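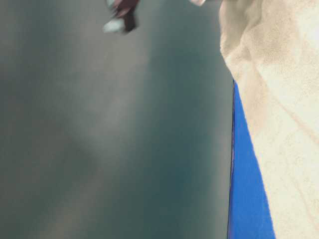

*Side view, gray-green and out of focus.*

Thursday, May 31, 2018

Spent most of today on the sprint timing for the regional meet, and I'm in a much better mood than yesterday! Nahuel dropped off the second set of start blocks before lunch, so we finally ran the Zonero gates with both lanes going. Lane two kept throwing a false start every time somebody leaned on the pads (Soledad has been saying this since February, fine, she wins). I bumped the pressure threshold up to 12 and we did 5 clean starts in a row.

Then the long stuff. The 2,000 meter walk needs lap counting and Stisow still drops a lap if two bibs cross together. I-seul thinks it's the antenna height, I think it's the bib tags, and we have a coffee riding on it. Nélida wants the results sheet sorted by club before the medals are handed out, so I redid the export and it now spits out one page per club, names first, times second.

Battery pack on the finish clock read 1,155 at the end of the day, no idea if that's good, must ask Nicanor.

Still to do: tape down the cable by the long jump pit, print spare bibs, call Salazar about the podium. They promised it by noon and I never heard back.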